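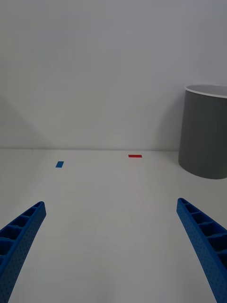

**Hrefna Mikkelsen**, test engineer, handling and end effectors
2021-02-02

# Flenonis soft-finger kit: grip is fine, release is a problem

We bought the Flenonis kit to replace a pair of hard parallel jaws that kept marking parts. The job is a plain one: pick a small item off the table, carry it to the bin, let go. The kit contains two blue ribbed fingers, an adapter plate, screws and a small driver board from Willer that sits between the arm controller and the gripper motor.

## Fitting

Straightforward. The adapter plate matched our wrist flange without rework. The printed instructions give no torque figure for the finger screws, and the one on the Flenonis site is for the older plate. I used thread lock and marked the heads with paint pen.

## Grip

Good. The open cells let each finger bend round the part, and the dimpled side walls wipe clean easily enough. Over the first 300 cycles we had no drops and no marked parts. Alignment matters less than it did with the hard jaws, so I stopped re-teaching the pick point every morning.

## The fault

At cycle 300 and a bit the gripper failed to open over the bin. The arm had its "open" acknowledgement, carried on to the next pick and pressed a held part into the table. The arm's own force limit stopped it. One finger had a split rib near the base and was replaced from the spares bag.

Valdemar Hjaltadóttir put a logger on the driver board and we ran it again. The board acknowledges the open command when it receives it, before the motor has moved. If the motor stalls, the board retries for 2 seconds, gives up and reports nothing. There is a fault pin, but it is not wired to the connector supplied.

I consider this a safety matter - a controller that is told the jaws are open will act as if they are. With a heavier part, or a hand near the bin, the outcome could have been worse.

## Workaround

- Solder a lead to the fault pin and take it to a spare input.
- Add a position check after every open command. Ours is a Uson reed switch on the motor carriage.
- Drop the approach speed to 10 per cent until the check has passed.

With these in place we ran 400 cycles. The check tripped twice and the arm held position both times.

## Verdict

The fingers are worth buying. The driver board is not fit for unattended use as supplied. Brynjólfsdóttir, who sold us the kit, have agreed to take the board back, and Willer have the logs but have not yet replied.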